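Melberg Home Forum > Decorating > Paint and Color

Thread: Dark walls "make a small room feel bigger" – does anyone really buy this?

funo_flats
Posted 29/10/2023

Every decorating site I open tells me to paint my narrow back room a dark color. The claim is that the corners disappear and your eye can't find the edges, so the room feels larger. I have read this in so many places, in nearly the same words, that I suspect they all copied it from one another.

The room is long and thin with one window on the long side. I'm looking at a dark teal from Koech, the matte one. A can costs more than I'd like and I'd need two coats at least. Before I spend the money I want to hear from people who have lived with it for a year, in winter, with the lights on at four in the afternoon.

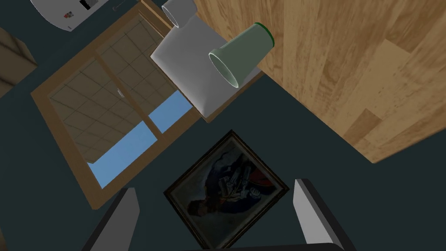 I also have a wood floor in the next room that I'm not changing, so whatever goes on the walls has to get along with a yellowish brown. The store said teal and honey wood are "natural partners." The store also sells teal.

nallgate_nora
I did it. Dark green, not teal, but close enough. The room did not get bigger. It got darker. I like it, for what that's worth, but I like it as a dark room. Anyone who walks in and says it feels spacious is being polite.

Peninah Rashidi
I'm going to disagree with Nora a little. I painted our dining room in September of last year and the far wall really does seem to sit further back at night. In daylight, no difference at all. So the tip is half true, if you only use the room after dinner.

The ceiling matters more than people let on. Ours is beige and low, and next to the dark wall it looks dingy in a way it never did with cream paint. I ended up wanting to redo the ceiling too, and I bet the paint companies don't mind that one bit.

plumbline7
"Seems to sit further back" – did you measure anything, or ask someone who didn't know what you were hoping for? I'm not trying to be rude. You spent a weekend up a ladder. Of course you see an effect.

Peninah Rashidi
My sister noticed it and I hadn't told her anything. That's one person, I know.

Amedeo Barbieri
I've painted houses for 25 years and I have never had a customer tell me a room got bigger. What they say is that it feels cozy, and that's a nice word for small. Teal is a fine color. Buy it if you like teal.

Two practical things. Matte in a dark shade shows every scuff, so if chairs or bags will be rubbing along that wall, go up to eggshell. And keep the window trim in wood if it's wood now. White trim against a dark wall draws a hard box around the glass, and on a narrow wall that's all you'll look at.

If you hang anything on it, pick something with some pattern and some light in it.

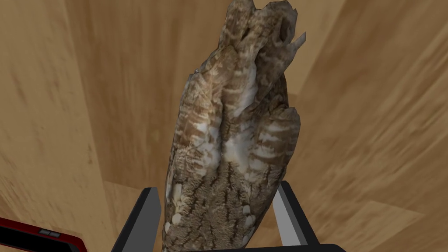

Brown and cream feather pattern, lots of variation in the tones

Plain brown goes dead next to teal. Mottled browns with some cream hold up a lot better. I'd take that kind of mix in a cushion or a rug over any solid color.

nallgate_nora
Agree on the browns. My solid brown curtains vanished into the wall and I had to give them away.

plumbline7
Now we're up to new trim rules, new finish, new cushions and maybe a new ceiling. All to get an effect that one sister saw at night.

funo_flats
That's my worry exactly. I priced it out last night. Paint, primer, rollers and tape came to 200, and that's before anyone mentions lamps. What about black accents? Every one of those sites has black hardware against the dark wall.
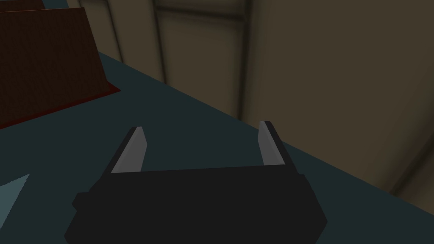
Matte black with pale gray

Amedeo Barbieri
Black is okay if there's something pale right beside it. Flat black on its own, in a dim room, is just a shape. I'd go easy on it. You can't see what a handle looks like if you can't see the handle.

Peninah Rashidi
One more thing for the original poster. Think about what the room is for before you think about the walls. If there's going to be a long table down the length of it, the table decides how wide the room feels. Ours got better when I moved the table off center so there was one decent walkway and one bad one. 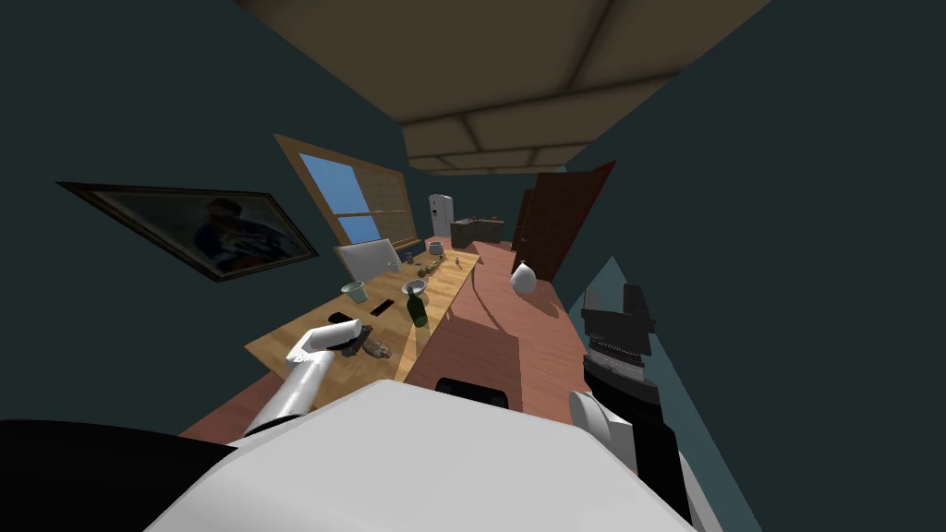

And clear the top of the table. I know that's dull advice and it won't sell any paint, but I'd put it ahead of the color. I tried it one Saturday with everything moved out to the hall, and that did more for the room than the painting had.

plumbline7
Finally something I believe.

nallgate_nora
Try a test patch first, though, and a big one. Those little stick-on squares are useless. Do a whole section from floor to ceiling, near the window and again at the dark end. Mine looked like two different paints.

funo_flats
Okay. I'm getting one sample pot and doing the far end only. If I hate it I'm out the price of a pot, and if I like it I'll still refuse to say the room looks bigger. Amedeo, is primer needed over old cream paint, or is that another thing they just tell you?

Amedeo Barbieri
If the cream is sound and clean, skip it for the test. For the full job get one tinted gray, or you'll be doing a third coat.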